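Section 4. Laying a Single Place Setting
Veretcombe Table Service Guide
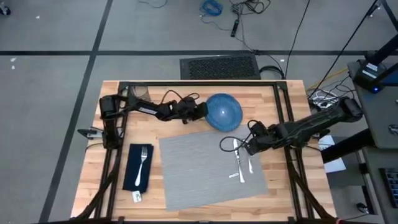
4.1 Scope

This section covers the layout of one informal place setting on a bare tabletop. It applies to the Veretcombe dining room and to the two smaller rooms on the same floor. Buffet service is covered in Section 6. Glass polishing is covered in Section 3 and should be complete before you begin.

4.2 Items required

1 placemat, woven
1 cloth napkin
1 table fork
1 table knife
1 small utensil, according to the menu (see 4.5)
1 bowl
1 drinking glass

Take flatware from the Astov drawer set only. Fukuda pieces are longer in the handle and do not line up with the rest of the setting.

4.3 Preparing the surface

1. Wipe the tabletop with a damp cloth, following the direction of the wood strips.
2. Dry with a second cloth. Do not lay a placemat on a damp surface.
3. Check the underside of the placemat for crumbs and loose threads.
4. Clear a space at least 40 cm deep from the diner's edge of the table.

CAUTION: Do not use scouring pads or undiluted cleaner on butcher block. Both remove the oil finish. If the surface feels dry or rough, report it before service and use another table.

4.4 Laying the setting

1. Set the placemat in front of the chair position, long side parallel to the table edge. Square it by eye, then check it from the chair side. A woven mat can shift when items are placed on it, so check it again at step 8.
2. Fold the napkin in half, then in half again lengthwise, to form a narrow rectangle. Press the folds flat by hand.
3. Lay the napkin to the left of the placemat, with its long sides running away from the diner. Leave a gap of two finger widths between napkin and mat.
4. Lay the fork on the napkin, tines pointing away from the diner. Center it between the long folds.
5. Lay the knife on the right portion of the placemat, handle toward the diner. The cutting edge faces left.
6. Lay the small utensil to the right of the knife, parallel to it. Align the ends of the two handles.
7. Hold the bowl by the outside and set it beyond the far edge of the placemat. Leave it upside down until food is ready to be served.
8. Straighten the placemat if it has turned. Lift the knife and the small utensil first. Do not drag the mat with flatware on it.
9. Move the glass from the holding position to its place above the tip of the knife.

NOTE: The holding position for glasses is the far left corner of the table. Glasses stay there until all other pieces are down.

NOTE: Handle flatware by the sides of the handle. If a blade or tine is touched, replace the piece.

4.5 Choice of small utensil

Soup or dessert: spoon.
Bread service: butter knife.
No extra course: omit step 6 and leave the space open.

4.6 Tags and labels

Leave tags and labels in place during practice layouts. Remove them before any setting is used for a meal. Flarar labels peel off cleanly from cloth when pulled slowly from one corner. Do not iron a napkin with a label attached.

4.7 Checking the setting

Stand behind the chair position and check the following.

a) Napkin and knife are parallel.
b) The fork lies fully on the napkin, with no part of it on the wood.
c) No piece of flatware extends past the table edge.
d) The glass is free of spots when held to the light.

Correct any fault in the order listed. Moving the napkin usually means laying the fork again.

4.8 Clearing

1. Remove the glass first.
2. Remove the bowl, then the flatware.
3. Fold the napkin inward over any food residue and place it with the used linen.
4. Shake out the placemat away from the table. Store mats flat, not rolled, in stacks no higher than 200 mm.

Report chipped glasses and bent tines to Vesna Lazarević on the day they are found. Replacement placemats are listed in the stores catalog under item 167.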